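Comparing Two Head Cameras for the Mobile Arm

In February I completed a comparison of two head cameras for our mobile arm, the Celen and the Brustent. Both were mounted at the same height and driven by the same Carbone controller. Lindsay Harawira prepared the mounting plates, and Kylie Katene reviewed the logs. Each camera recorded 449 frames per session.
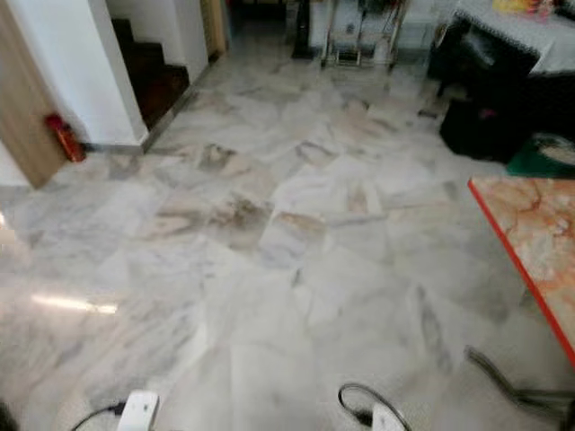

Depth error at floor level was the main concern of this comparison. Our earlier trials took place on carpet, where both cameras performed adequately. Polished marble is a harder test: a bright streak of reflected light, such as the one on the left side of the floor, may be read as a gap or a raised edge. The Celen returned missing depth values in these areas more often than the Brustent. Table corners, including the one with the red edge trim, were located by both cameras to within 25 millimeters.

The Brustent is heavier and requires a stiffer bracket. Its driver also stopped responding 2 times and had to be restarted by hand. Kylie has requested a longer run of 1,000 frames before a camera is selected, and I support that request. The Mutum gripper will remain on the arm during the next session, and the exposure settings will be left unchanged.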